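The new guard column finally came in June, and I have been meaning to write about it ever since, but you know how it goes around here. My old one had served me well for ages (longer than it should have, if I'm being fair to it), and I had grown so used to its sloping baseline that I'd stopped seeing it. Then Fatima Nwosu looked over my shoulder one afternoon and asked very kindly whether my peaks always leaned like that. Well, no, they did not!

So I ordered a Brarkik, the short one, mostly on the word of Asabe Chukwu, who has run proteins on everything under the sun. I flushed it overnight with plain buffer at a low flow, had my tea, and came back to a pressure reading of 107 bar, with the baseline flat as a pond. I ran the same antibody standard 38 times over the next couple of weeks, and the aggregate peak came out clean of the main one every single time. I may have done a little dance.

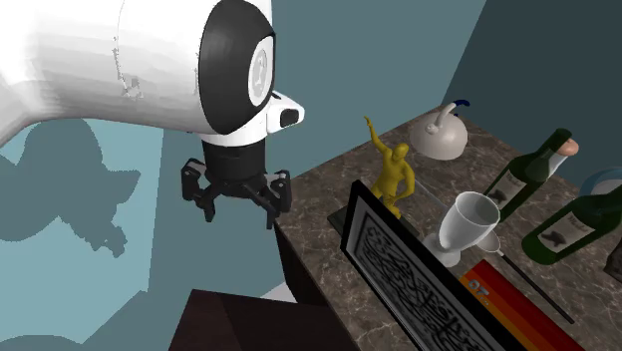
Buffers are where I still get into trouble, and I suspect a lot of you do too. My salt used to be around 100 millimolar, and at that level the stickier antibodies would drag along and tail off into the next peak. Going up a bit helped right away, though you do have to rinse the salt out before you park the column, or you'll be sorry. I also filter everything now, even the buffer I made that same morning. My own bench gets as crowded as that marbled countertop, with bottles and odds and ends shoved up against each other, and I have picked up the wrong buffer more than once. Colored tape on the caps has helped a great deal.

Next on my list is the Lurkex, which Asabe swears is gentler on the fussy samples. I'll run the two side by side when I get a quiet week and put the traces up for you all to squint at.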